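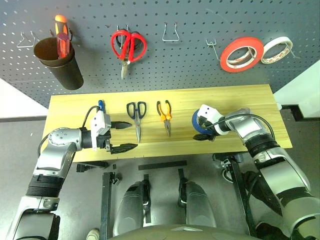

Scissors, screwdrivers and tape on the pegboard.

Section 4. Opening your data room in Dreto

By now you have an account and a signed engagement letter, so we can get to the part I like best (yes, really). I set up rooms for sellers at Bassey, mostly family businesses going to market for the first time, and I've written these steps the way I'd talk you through them on the phone. Set aside an afternoon. You can stop after any step and Dreto will keep your place.

Before you start

You'll need the administrator login, your adviser's email address and the project code name. Pick the code name first! Ours for the last sale was Druneck, and it had to go on everything, including folder names and the watermark. If your real company name slips into a folder title, every bidder sees it on day one.

4.1 Create the room

1. Sign in and choose New Room.
2. Type the code name in the Room Title box. Leave Legal Entity blank for now.
3. Under Purpose, pick Sale of Business. The Refinancing option gives you a different folder tree and you can't switch later.
4. Set Status to Draft and click Save.

Note: Draft rooms are invisible to everyone except administrators. I leave mine in Draft right up until the adviser has had a good look around.

4.2 Load the folders

1. Click Use Index and choose the standard seller index.
2. Rename any folder that doesn't fit your business. Delete the ones you're sure about and leave the rest empty.
3. Drag in your files, one folder at a time. Dreto takes up to 300 files in a single drop, but I'd stay at 100 or under, so a dropped connection doesn't cost you the lot.
4. Wait for the green tick beside each folder before moving on.

Put the last three years of accounts in 02 Financial, with management accounts in their own subfolder. Customer contracts go in 05 Commercial. My last room came to over 170 documents and the leases alone took me most of a morning (somebody had scanned them upside down), so start with the paper stuff if you have any.

Caution: Don't upload payroll files with employee names in them. Swap the names for job titles first. Deleting a file later removes it from view, but the activity log still shows its title.

4.3 Set up your groups

1. Open People and click Add Group.
2. Make one group per bidder, plus one for your adviser and one for your lawyer. Never put two bidders together, even for an hour.
3. Give bidder groups View Only. Printing and downloading should both be off.
4. Set the idle timeout to 30 minutes.
5. Add people by email, then click Hold Invitations.

Note: If a bidder is also a competitor, keep them out of 05 Commercial until your lawyer agrees. Ileana Vlad, who handles our legal side, likes a separate "clean team" group for this, and I've come around to it.

4.4 Check it as a bidder

1. Choose View As and pick a bidder group.
2. Open every folder. Look for watermarks, stray names and blank pages.
3. Go back to Draft, fix what you found, and look again.

When you're happy, change Status to Live and release the held invitations. Questions from bidders start landing in the Q&A tab, covered in Section 5.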